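Kerbside bulky waste collection

Kerbside bulky waste collection is the taking away of household things too large or too heavy for an ordinary bin – old wardrobes, mattresses, broken mowers, rolls of carpet and the like. It is usually run by a local council, or by a private haulier working on the council's behalf, and it sits somewhere between the weekly bin round and the full house clearance. In many towns it goes by homelier names, such as the big bin day or the heavy lift.

Background

For a long time most households simply kept their large rubbish in a shed, or passed it to a rag-and-bone trader who came by with a cart and was glad of anything with a bit of metal in it. As those rounds died away, councils began to offer collections of their own. The town of Sisstead started with a single lorry, which called each January, once the holidays were over and people had a mind to clear out the spare room. In its first year the lorry made 782 calls, a good many more than had been planned for, and a second round was added before the next winter.

What is taken

Rules differ a great deal from one place to the next, but furniture, bedding, bicycles and large kitchen appliances are accepted nearly everywhere. Metal is generally welcome, as it can be sold on for scrap and helps to pay for the lorry. Paint, gas bottles, asbestos and car tyres are nearly always refused and must go to a proper site. Rubble and soil are a grey area, and it is well worth ringing up before dragging a heavy sack down to the gate. 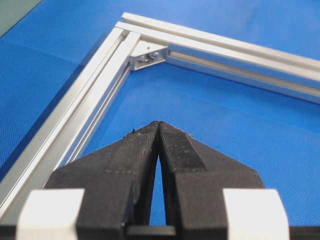

Booking and charges

Most schemes ask the householder to book ahead and to say plainly what is being put out. In Tromville a booking covers up to 8 items, and the crew will leave a ninth on the pavement with a polite card tied to it. Tahiri, a private haulier, charges by the space taken up in the van instead, which suits people with plenty of small odds and ends but can come dear for a three-piece suite. Lower charges for pensioners are common, and a few places still make no charge at all.

Sorting and reuse

Once collected, the load is tipped and sorted, partly by hand and partly by machine. The Wornico depot, which serves both towns, reports that of every 100 items brought in, 62 are mended, passed on or broken up for materials, and the remainder goes to landfill or is burned for heat.

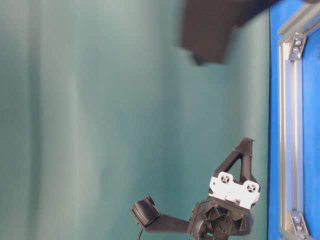 Black gripper with a white bracket plate.

Sofas and armchairs need a fire safety label before they can be given to a new home, so it is a great kindness to leave the label sewn on – even if it does scratch.

See also

House clearance
Garden waste collection
Fly-tipping
Scrap metal trade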